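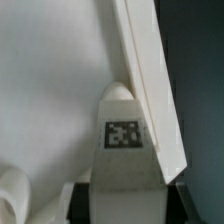
Photo: Sokness Open Day collection, used with permission

The Sokness Open Day is a yearly public visit to the robot workshop at Sokness, held each November and best known for its tabletop demonstrations, in which robot arms handle small white parts while visitors stand close by and ask as many questions as they like. It grew out of a much smaller February evening for local schools, and many people in town still call it "the February night," whatever the month happens to be.

The best attended edition took place on November 21, 2018, when 779 people came through the doors, a good many of them families who had only meant to stay a little while. Guests were taken around in groups of 40, starting in the Riviere hall, where the arms were on show, and ending (as these things should!) with coffee and cake in the lobby.

The main demonstration is known as the Buvero table. It has a black top on which blocks, rings and a shallow tray are laid out, and many of the pieces carry square black-and-white tags. The tags let the camera software work out where a part is and which way it is turned, and the guides are always happy to explain this a second time for anyone who arrived late. 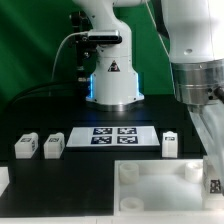
The Buvero table, with its board of four tags and the white tray at right.

Each showing runs for 6 minutes and is followed by a talk, prepared by the Danetti study group, on how an arm plans its way to a part and why picking up something small and smooth is harder than it looks. Children aged 5 and up may join the sorting game next door, where they try the same kind of job with kitchen tongs and are cheered on warmly by everybody waiting in line.

See also: Danetti study group; Riviere hall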